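Learning to Sleep in a Quiet House

22 May 2023
by Thu Ninh

So I moved out to Dundgate in April, and the thing I was most excited about was the quiet. For 11 years I lived over a bus stop in Wirbridge. Buses till midnight, then the street sweeper, then the bakery downstairs getting its flour delivered at an hour I don't even want to type. I used to lie there and dream of a house where you could hear nothing at all. Well, I have that house now, and for the first couple of weeks I slept worse than I have since I was a student cramming for finals!

I kept waking up and listening. Every click of the water heater had me sitting straight up. The fridge in this place makes a little sigh when it shuts off, and I'd lie there waiting for the next one like somebody waiting for a shoe to drop. My friend Kiều says her mother had the same trouble when she moved out to the country, and she ended up leaving a radio on low in the kitchen all night, tuned between two stations. I tried that. I got a station with a man talking about fertilizer, and I'm sorry to say I got interested.

Next I went the serious route. No coffee after lunch (misery), no phone in the bedroom, curtains so thick that I walked into the dresser on the first night and bruised my hip. I bought a lavender spray for the pillow and it made me sneeze. I also downloaded one of those sleep trackers, which told me every morning that I had slept badly, in case I'd missed it. That got deleted pretty fast. I don't need a report card before breakfast.
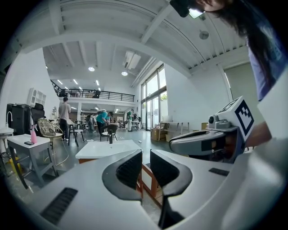

What helped first was a notebook. I'd read somewhere that you should write down whatever is going around in your head before bed, so I started keeping one on the nightstand and just dumping everything into it, spelling and all. Bills, the gutter, whether I was rude to Hạnh on the phone, the dream where I'm back at school and my locker won't open. It doesn't have to be worries, either. Half of mine is just stuff that stuck from the day. Once it's on paper I seem to quit chewing on it. Some nights I fill a page and some nights it's one line and the light goes off.

The other thing was noise, and yes, I know, after all that complaining about the buses. My neighbor Tùng lent me a fan, a big ugly one that rattles on the high setting, and I put it in the hallway with the door open a crack. I slept right through the first night. I woke up with a crease down my face from the pillow and no idea what day it was. I've since worked out that the medium setting is best and that the fan has to point away from the bed or my eyes dry out. Tùng hasn't asked for it back yet and I'm not bringing it up.

I did change the pillow too. The old one had come with me from Wirbridge and it was basically a folded towel at that point. The new one is buckwheat, so it's heavy and it crunches when you turn over, and I wasn't sure about it at all for the first few nights. Now I take it with me when I visit my sister. She thinks this is ridiculous. She also sleeps with two cats on her neck, so I don't take her opinion too seriously.

I still have bad nights. Last week I was up at three eating crackers over the sink and looking at the neighbor's porch light. But I went back to bed after, wrote "crackers" in the notebook, and slept until the alarm. If any of you have moved from somewhere loud to somewhere quiet, tell me how long it took you to get used to it, and whether you ever gave up the fan. Kiều wants to know too, on behalf of her mother, who still has the radio going.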